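Ticket 405
Queue: Bimanual cells, handling rules
Site: Costatville
Opened by: Zineb Hamdy
Assigned to: Rania Abdel Hamid
Severity: Medium
Status: Closed, procedure changed
Related: Work instruction 756, section on clip release

Summary

Sock hanging task. Two operators at the same station are following WI 756 in two different ways at the moment the sock goes into the clip. One tugs the sock before letting go, the other lets go and moves on. Reviewers are accepting runs from one and rejecting runs from the other, and both operators say the instruction is on their side. Please rule on it.

Opened by Zineb Hamdy

The text in 756 says "confirm the clip holds before release." It doesn't say how. At Costatville we took that to mean a light pull downward with the same gripper that brought the sock up, and we trained people that way. Fukdale takes it to mean a look at the clip in the head view and nothing else. We started sharing a review pool with Fukdale in October, and our reject count went up in the first week. The reject reason on nearly all of ours is "unnecessary contact after placement."

I don't mind which one we use. I do need one rule, because I can't tell an operator that the same motion is correct in the morning and a fault in the afternoon.

Second point, same ticket. The hanger hooks onto the wooden rail at a single point, so it turns when it's pulled off center. If you pull at the end clip it twists, and the next clip is no longer where the operator expects it. Some people wait for it to settle. Some hold the hanger with the other gripper. 756 has no line on this either.

First reply, Rania Abdel Hamid

Thanks, I have both points. Before I rule on anything I need the following from you:

Tape check on the rail, done by hand with the arms in hold.
Clip check, every clip opened and closed once by hand.
Which gripper set is fitted on each arm, and whether it was the same set for the accepted runs and the rejected ones.
Two rejected runs and two accepted ones, full length.

Please don't change the fixture until I've answered.

Reply, Zineb Hamdy

Tape is fine. The wrap is tight on the rail and the hook doesn't slide when I push it sideways. One clip had a weak spring and I've tagged it but left it in place as you asked. Gripper sets were not the same through the period. The log shows a change on the left arm, and the change was entered after the first runs of that shift instead of before. I know that's against the station rules. I've raised it with the team.

Runs are uploaded to the ticket folder.

Log, bench notes

I watched the four runs twice, first at normal speed and then stopping at each placement. In the two rejected runs the operator closes the clip on the sock, keeps the toe end pinched, pulls down, and opens the gripper while the sock is still under tension. The hanger jumps when the gripper opens. In the accepted runs the gripper opens first and backs away, and the hanger hardly moves.

So the reviewers were reacting to the jump, and the reject reason they picked was the closest one on their list. The pull by itself did no harm in any of the four. The fault is letting go under tension.

I also set the hanger swinging by hand at our own bench, with a Jolumier hanger of a similar weight, and timed how long it took to come to rest after a jump like the one in the runs. The worst case took 30 seconds, which is far longer than anybody waits.
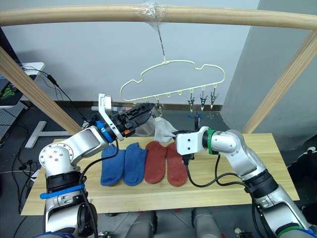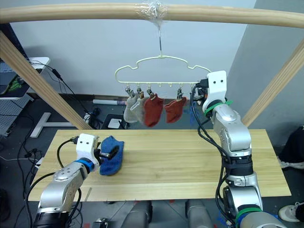
Cell Practice Bulletin, Issue 40, p. 30
Grey sock at the clip in the first, blue sock pinched on the tabletop in the second.

Ruling on point one

The check is allowed, and from now on it is required at all sites. It is done like this:

Close the clip on the cuff.
Keep the lower end of the sock in the gripper.
Take up the slack until the fabric is straight. Stop there. Don't go on pulling until the hanger moves.
Bring the gripper back up far enough that the fabric is slack again.
Open.
Back away in the direction the gripper came from.

If the sock comes out of the clip during the check, that's a valid attempt and the operator carries on from where they are. Don't reset, don't cut the run. Mark it as a retry. Reviewers at Fukdale were dropping retries, and that stops too.

"Unnecessary contact after placement" is not to be used for the check. It stays on the list for what it was written for, meaning contact with a sock that is already hanging and has already been checked. I've added a new reason, "release under tension."

Ruling on point two

Don't hold the hanger with the free gripper. There were two sites asking for this and I've said no to both. The loops on the lower bar are small and the clips have metal jaws, and a finger that closes on either of them can pull the whole thing off the rail. The free arm stays clear of the hanger unless it's carrying a sock to it.

To keep the twist down, work in from one end and keep to that end's order until the item type changes. A pair goes up together, side by side, before the next color is picked. That was already the habit at Costatville and I've written it in. Clips left over at the far end stay empty. Don't spread the socks out to fill the bar.

If the hanger is still turning when the next sock is ready, wait with the sock lifted clear of the table and the gripper still. Do not chase the clip. If it hasn't come to rest after 40 seconds, stop the run and look at the hook.

Additional items found while looking at the runs

Not part of what was asked, but they go with this ticket.

1. Gripper changes. The entry goes in the log before the first motion with the new set. If it's found missing afterward, every run between the change and the entry is held until someone confirms which set was on. Zineb, that applies to your shift. I've put a hold on those runs, I have not deleted them.

2. Picking from the table. Pinch the sock near the cuff where you can. A sock picked up by the middle has to be regripped in the air, and that puts both grippers close together under the clips. Regrip over the table instead – it costs a few seconds and nothing gets tangled.

3. Arm cables. Check that the cable at each wrist has enough loose length at full reach to the end clip. Do it at the start of the shift with the arm moved slowly, and again after any gripper change. A cable that pulls tight at full reach looks the same in review as an operator who hesitates.

4. Weak clips. Replace at the end of the run, and note the position on the bar. The tagged one can come off now.

Reply, Zineb Hamdy

Clear on all of it. Clip replaced. One question on the slack step: our newer operators can't feel when the fabric goes straight, they only have the view. Is there a force figure?

Reply, Rania Abdel Hamid

No figure, and I don't want one in 756 yet. The two gripper sets don't report force the same way and a number that's right for one would be wrong for the other. Use the view. When the folds along the sock are gone, stop. Bouazza has asked for a figure as well, so I've opened a separate item for it, and this ticket doesn't wait on that.

Reply, Zineb Hamdy

Understood. Both shifts have been walked through the new steps. We ran the task start to finish with the old page covered up, and the only release under tension was mine. Logged as such.

Closing note

WI 756 section replaced. Old wording "confirm the clip holds before release" is withdrawn at all sites. Rejected runs from Costatville go back through review under the new reasons, oldest first. The held runs stay held until the gripper set is confirmed in writing by the shift lead.

Closed by Rania Abdel Hamid. Reopen under the same number if the new reject reason gives trouble.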